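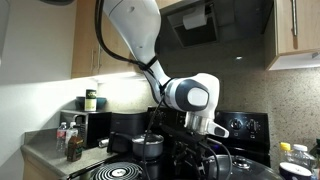 I have been trying to learn how to make decent flatbread since January, and last night I finally got one to puff up all the way, like a little pillow, the way they do at Nnaji on the corner. I yelled. The dog left the room.

So let me back up a bit. I moved to Geltadano in the fall and the rent is fine and the neighbors are nice, but the closest real bakery is 11 miles away and it closes at two in the afternoon. I work until five. You can see the problem. The grocery store has a bread aisle that is mostly hot dog buns, and the one flatbread they carry tastes like the bag it came in.

My first tries were bad in a way I didn't know bread could be bad. I was following a recipe off the back of a flour bag (Sundar, the one in the big paper sack) and it said to knead until smooth. Well, how smooth? I kneaded for maybe four minutes, got bored, and called it smooth. What I ended up with was closer to a cracker. I ate it anyway with a lot of butter on it.

The second month I got serious and bought a scale. I know people go on and on about scales, and I used to roll my eyes at them, but my measuring cup turned out to be the whole trouble. I was scooping straight out of the bag and packing the flour down every single time. Now I do 305 grams of flour and 195 of warm water, a teaspoon of salt, and a spoon of oil if I remember it. That's the dough! Seven or eight breads, depending on how greedy I am when I'm cutting it up.

Then you leave it alone. I used to skip this part or cut it down to ten minutes while I did the dishes, and then I'd wonder why the dough kept shrinking back on me like a rubber band every time I rolled it. An hour under a damp towel is much better. If I mix it when I get home and go for a walk, it's ready when I get back, and so am I.

Rolling is still my weak spot. Mine come out shaped like states. One of them was a really good Ohio. What I've learned is that the shape doesn't matter at all for the puffing, but the thickness does, and any thin spot or little crease will let the steam out the side and then you just have a flat, sad disc. Go easy on the extra flour too — it burns in the pan and everything after the third bread tastes like smoke.

About the pan. I have a Likside skillet I bought at a yard sale for three dollars, and I love it more than things I paid 130 for. It needs to be hotter than you think. I give it a good five minutes on medium-high before the first bread goes in, then thirty seconds or so until I see bubbles, flip, a bit longer on that side, and flip again. On that last flip I press around the rim with a folded dish towel, very gently, and that's when it happens, if it's going to happen. Most nights I get two out of eight. Last night I got five, including the big one.

They don't keep well, I'll say that. By morning they're stiff, and the microwave only helps for the first minute or so. I wrap the leftovers in a towel while they're warm and then cut them up the next day and fry them with an egg, which might be my favorite way to eat them now. Cumin in the oil first, if you have it.

Next I want to try half whole wheat, and I have a feeling I'll need more water, so expect some complaining. If you've got a trick for rolling them round, please leave it in the comments. I've already tried cutting around a bowl and it felt like cheating, plus the scraps got tough.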